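A Door Is a Door

I went to the Pruvisska open day in January expecting to be talked at, and I was. The coffee was decent. Leandro Tejada, who ran the demonstration, had a good clear voice and did not hide from questions, which puts him ahead of most people I have watched sell the future from a folding table.

The pitch went like this. Inex is the software. Kalel is the two-armed robot the software drives. Before a Kalel gets to touch anything in your home or mine, it practices in simulated rooms, over and over, on ordinary chores. The chore for the day was doors. We sat in rows and watched a big screen while the robot reached for one, from the robot's own point of view, tilted far enough over that the woman beside me put her head on her shoulder to follow along.

Then came the number. Out of 1,000 tries, Tejada told us, the robot had opened the door 987 times. People wrote that down. I wrote it down too, and then I wrote "which door?" next to it.
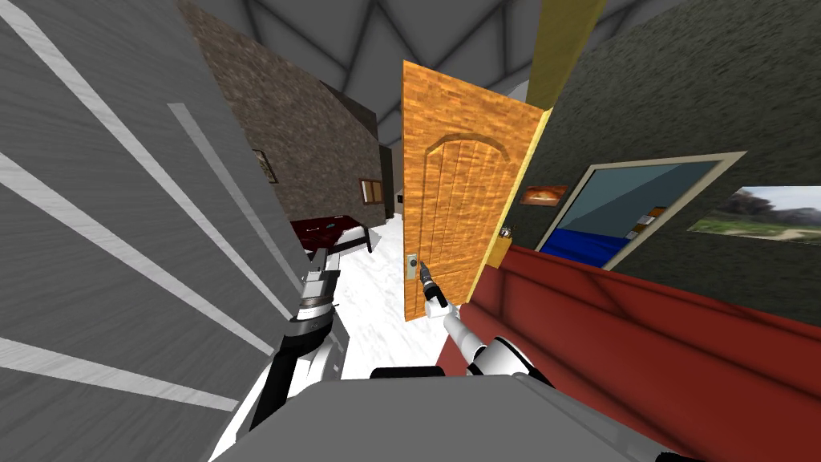
I have lived in four places as an adult and I can't remember a door in any of them that behaved. One stuck every summer. One had to be lifted a little by the knob before it would latch. My mother's back door needs a hip. A simulated door has whatever weight and friction somebody typed in, and if nobody typed in a swollen frame or a loose screw, the robot has never met one. So 987 is a fine score on a test written by the people taking it.

I asked about this. Tejada said the rooms are varied on purpose, with different furniture, colors and hinges, and that the variety is what makes the skill carry over. Maybe so. He is the engineer and I write a column. But when I asked how many real doors the robot had opened, the answer was 5, all of them in the company's own building, and he didn't have a success rate for those. He offered to send it. I'm still waiting.

I don't think anyone was lying to us. Practicing in simulation makes sense to me. It's cheaper to let a machine fumble on a computer than to have it bang its knuckles through somebody's drywall, and I'd want it to get its fumbling done early. What bothers me is how quickly the practice turned into the proof. By the question period, people in the audience were asking about price and delivery, as if they had seen a robot walk into a house. They had seen a rendered room with a red couch in it.

The same thing happened with the Bíró people a few years back. Lovely videos, a long waiting list, and then a quiet email about refunds.

If Pruvisska wants to win over the grumps, it could hold the next open day in a rented house that none of its staff has set foot in. An old one, with kids' coats hanging off the knobs and a rug that bunches up under the door. Let the audience choose which room. I'd happily sit through a whole afternoon of failures, and I would trust the company more at the end of it than I do now.

Tejada shook my hand on the way out and held the door for me. It closed on its own behind us, slowly, and then stopped an inch short, and he had to go back and pull it shut.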